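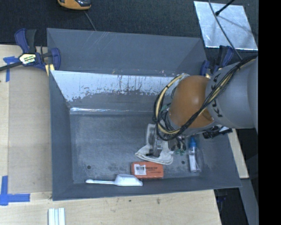 Picking cell — setup and upkeep, project report
Samina Niazi, Maham Naqvi, Naveed Bukhari
January 8, 2022

Took the cell over from the Zadudach team in December. Our part was keeping it running, no new picking code.

Bin. It used to creep across the table every time the arm pushed on a wall. Now held with blue bar clamps at the upper corners. Blue tape on the tabletop marks where the bin goes, L mark at the lower left corner. If you take it off to clean, put it back on the tape BEFORE tightening.

Cables. The black and yellow bundle loops around the brown joint. First loop was too tight and pulled when the wrist turned all the way over. Redid it with more slack, then jogged the joint end to end by hand at low speed — do this after any change to the cabels.

Gripper. Checked the fittings, one had worked loose. Wiped the fingers. Farzana Lodhi reset the tool offset, old one was off from a bump nobody wrote down.

Test. 500 picks with mixed items — box, small bottle, cloth, scoop and so on. 79 missed. Naveed thinks the scoop handle is most of it, we didnt log by item so can't say. 16 stops needed a person, mainly the arm touching the bin wall.

Still to do: log misses per item, clean the rust streaks on the far wall panel, recheck clamps at 800 picks. Humaira Sial has the spare gripper parts and the key for the cabinet.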